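Hi all, and a big thank you for your patience with this issue — the dig house internet has been down more than up. Plenty to catch up on from the Rundent site, so I'll start with the trench everyone keeps emailing me about.

We reopened the east trench in April and went down through the old plow soil to what I'm now happy to call a potter's yard. There's a kiln floor, a clay pit beside it and a lovely messy dump of broken pots that went wrong in the firing. So far we've bagged 141 sherds from the dump alone, mostly cooking jars with a thumbed rim, the same kind that turned up at Voicu when I was a student there (I washed enough of those to know!).

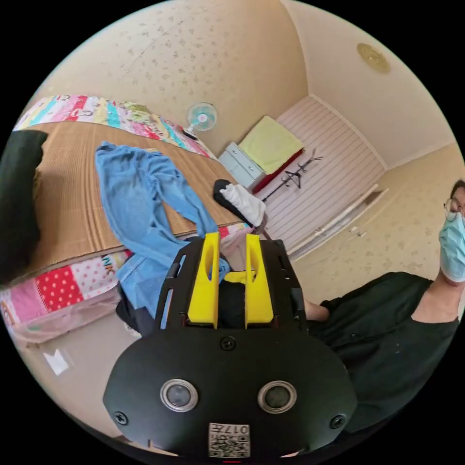 How old is the kiln?

Our best guess is 2,000 years, going by the shape of the rims and one worn coin from the ash layer. Charcoal from the flue has gone off to the lab, and I'll print the dates here when they come back.

Fumiko Hoshino has been drawing the better pieces and has found three jars with the same little comb mark under the handle. She thinks it's one potter's habit. I think it might be a workshop mark, and we've been arguing over it very happily at supper. If any of you have seen something like it in the Tultent collection, please write to me, and send a sketch if you can.

The clay pit is slower going. It floods whenever it rains, so we've only cleared the top 80 centimeters, and the bottom is still somewhere under the muck. I'd love to reach it before we backfill.

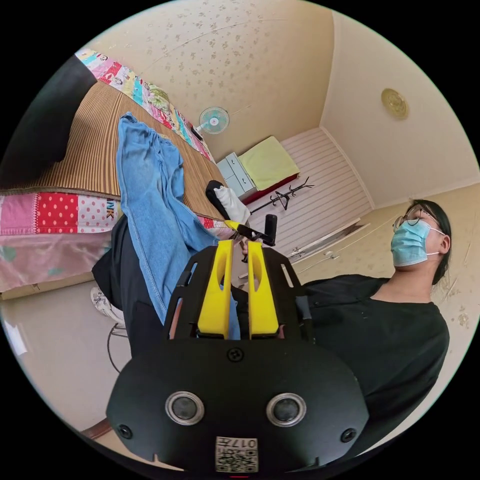
*Bedroom view, with the yellow fingers pointing up into the room.*

Last thing — the finds talk will be at the Kuston hall again this year, with 20 seats held back for members. Drop me a line if you want one. I'll bring the comb-marked jars, or as much of them as we've managed to stick together by then.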